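Workshop notebook, January, started 7:30 a.m.
Job: Rudau courtyard, permeable paving trial

Cold start, so I'm writing this in the van with the heater going before I touch anything. The Tiscombe blocks came in on the late truck and I went through the top pallet with a flashlight. The color is warmer than the sample board, more biscuit than gray, but it's even right through the stack and I like it better that way. The client signed off on the board and not on the blocks, so one of us should set a few out dry on the lawn and let them have a look before we lay a single course.
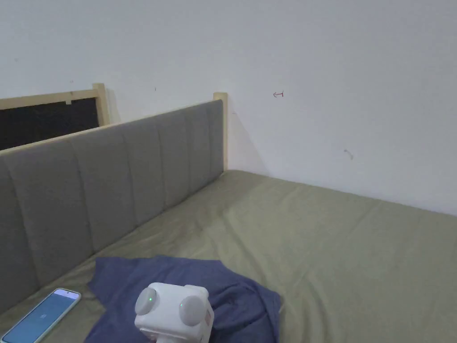

The base went down yesterday and I'm mostly happy with it. We used the open-graded stone, 189 mm deep after compaction, which is a little more than the drawing calls for, but that back corner has always been soft and I'd sooner spend the stone now than come back in spring. For the edge, I keep trying to explain the soldier course to the newer folks and never finding the right words, so for the record: think of a padded headboard done in tall vertical channels, like the gray one along the bed, all those upright panels side by side with a deep seam between each. Stand the blocks like that, long side against long side, with a clean joint between every pair. Keep the joints open until the whole run is set, please, and then fill them with the small chip and never with sand.

We ran the first water test just after lunch. I poured 10 gallons through the ring on the bare base and it was gone in 39 seconds, so quick that I did it again to be sure I hadn't misread my own watch (same result, near enough). 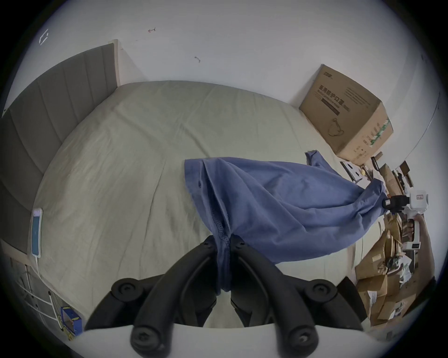

The second spot, over by the downspout, was slower at 75 seconds. I can live with that, though I'd like to know why. My guess is that the plate compactor sat there idling while we were all moving the barrows, and it chewed the stone up a bit on top. I raked back the first inch and found a fair amount of dust. That has been scooped out and replaced, and I'll test it again tomorrow before the bedding layer goes on.
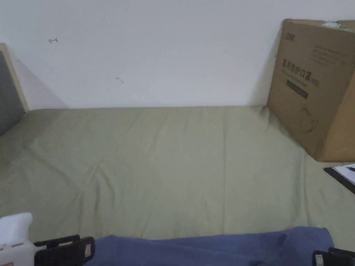 Olive-green sheet on the bed, two small dark marks on the wall behind.

On materials, the Leitão edging is good stuff but the spikes they ship with it are too short for our depth of stone. I've ordered the long ones from Pradatance and they say morning delivery. Don't let anybody start the curved side with the short spikes, no matter how bored we get — we did that once on a driveway and the whole edge wandered.
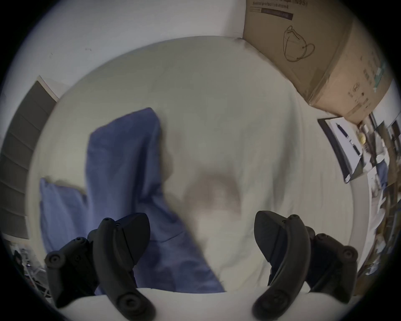
To do tomorrow
Retest by the downspout, same ring, same bucket.
Check the fall to the drain with the long level.
Set out sample blocks for the client.
Charge both saw batteries and bring the spare blade, the old one is cutting crooked.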